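Winalero opens the Parndale workshop to visitors, and you're invited
3 min read
12 shares | 4 comments

PARNDALE, 12/04/2022 – I get to write the fun announcement this time! Winalero is holding its first open day at the Parndale workshop in January, and I'd love for you to come see how we get a robot ready to handle the soft, floppy stuff that most machines hate. 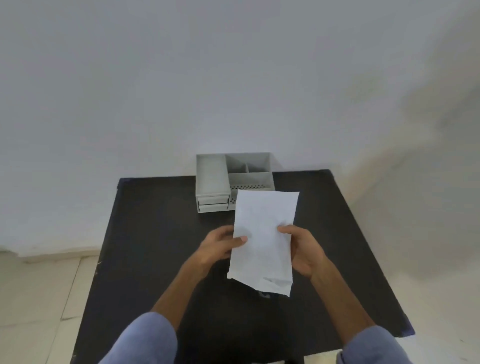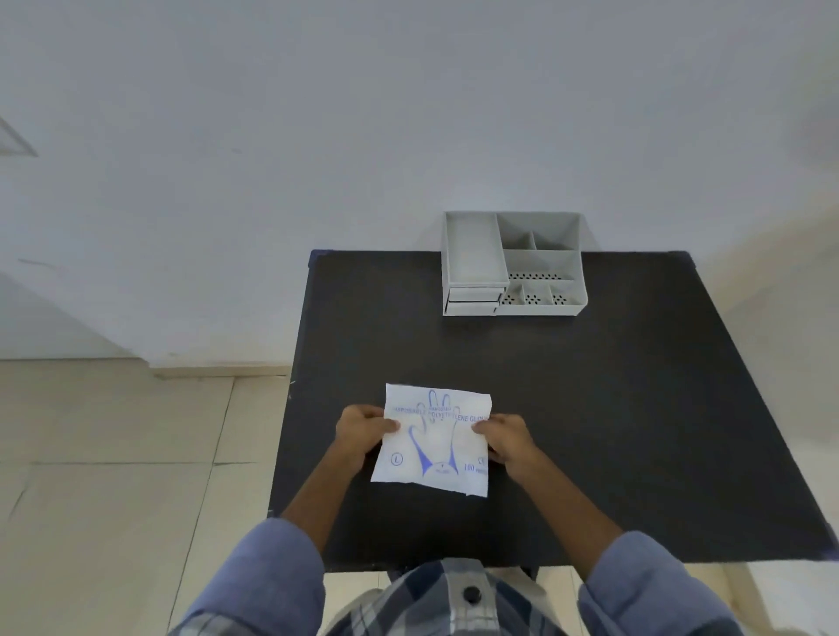
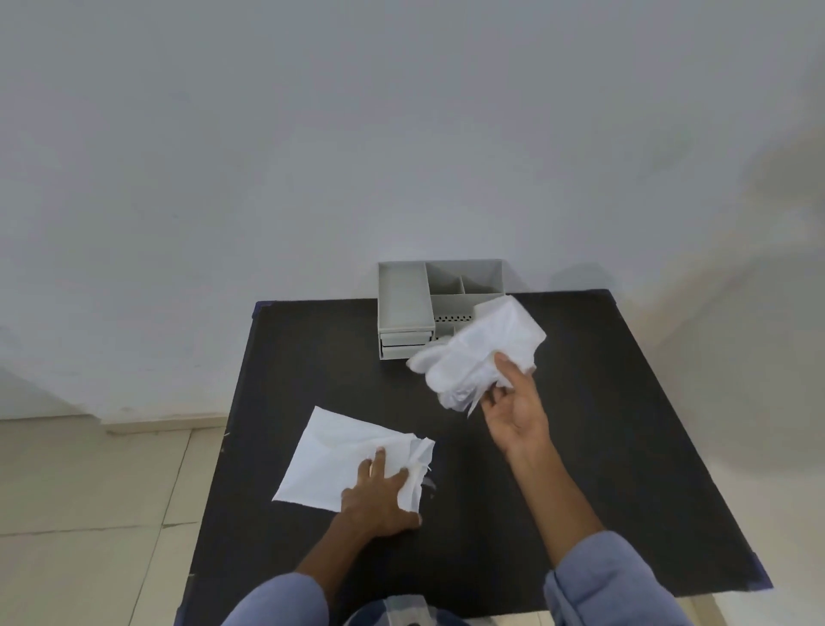

The same black table and gray desk organizer each time, with paper, a packet of gloves and white cloth in hand.

Ayman Younis

I run the demonstration floor at Winalero, so I'm the one who'll be waving you in at the door and probably talking too much. Our two-armed robot is called Fuken, and its whole job is tidying small work tables. Boxes and bottles are the easy part. A sheet of paper that bends when you lift it, a thin plastic packet, a cloth that lands in a different shape every time you drop it – those are what we spend our days on.

So the day starts with people. Every task we give Fuken gets done by human hands first, over and over, at a plain little table like the ones you'll find along our back wall. We have 18 tasks ready to show, and you can sit down and try any of them yourself. Flatten a cloth with one hand while you hold another one up with the other. Straighten a sheet of paper that has gone soft at one end. You'll feel how much your thumbs are doing (mine were sore after the first week!).

After that we walk over to the robot side and Fuken takes its turn. I can't promise a clean run. When we showed it to the team from Shehata, our partner on the gripper pads, it folded two cloths nicely and then sat there holding the third one up like a flag. They asked it to do it again, and we talked about fingertip grip for the rest of the afternoon. If something like that happens while you're here, we'll leave it running and you can ask us what went wrong.

The workshop holds 108 visitors per session, and we've set aside 400 free places across the day. School groups are very welcome, and so are people who just like watching things get folded. Kids can use the practice tables as long as a grown-up stays with them. There's coffee by the entrance, and the robot side is all on one level, so strollers and wheelchairs are no trouble.

To book, call the Parndale front desk and ask for extension 2073, or stop by and put your name on the list. Reporters who want time with Fuken before the first session should ask for me – I'll be in early anyway, wiping down tables.

12 shares | 4 comments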